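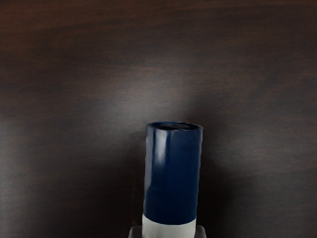
What changed at the packing benches

Wuvholm, Monday, ten to seven. Kettle on, the early shift half in its coats. I'd come to ask the packing lead about the arms. She'd rather talk about the rota.

"It's the evenings. We used to finish when the orders finished. Now we finish at four."

Penry is the system, Drevgate the firm that put it in. 2 arms to start with, picking small desk stuff for the gift sets. Pens, cups, cards. 1542 sets went out in July, best month yet. Hands still do the glass and anything with ribbon.

Did anyone lose a job? "No. Two went over to Brudum, they asked to. But we haven't took anyone on either, and people notice that."

The work is diffrent, she says. Less lifting, more looking. Everyone on the bench had to learn the simulator first, trying a new item on screen before the real arm gets it. A marker lying flat on dark wood, an upright mesh cup, the gripper open above.
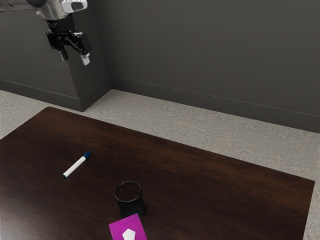
The afternoon picker, on a break by the door, said the money was his complaint, because training counted as normal hours and the bonus stopped for 366 of them. His wrists are better though. Doesn't miss the tape gun.

And the lead? She gets 45 minutes at the end of each shift for faults and notes. "It used to be sweeping up. I quite liked sweeping up."

Then the bell went and she was off to the benchs.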